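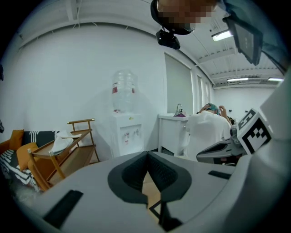

About Skinden

Skinden is a small company in Windau that asks one question for a living: can a machine do your chores yet? We have been asking since a June when our dishwasher broke and someone said a robot would be along shortly. We still own the drying rack.

Our work is testing. Makers of household and shop-floor robots send us their machines, and we give them the jobs people would like to stop doing. Fold a towel. Wheel a cart across the room without losing what's on it. Put the cushions back on the sofa. The full list runs to 341 chores, and so far 205 of them have been done by a machine at least once. Done twice in a row is a shorter list, and we keep that one too.

A good deal of the work is still people with grippers in their hands, showing how a job goes. It is slow, and it makes you respect anyone who has ever set a table.

The shop-floor side is run from our second site in Cernberg, where the chores are sorting, stacking and sweeping up. Machines do better there – bins stay where you leave them, and towels are rare.

Results go into the Berhe Report, which comes out 2 times a year and is read by 900 subscribers, several of whom make robots and write us long letters about their scores. We answer all of them. No robot has offered to help with that.

Tours are by appointment. Please don't tidy up.

14 comments | 37 shares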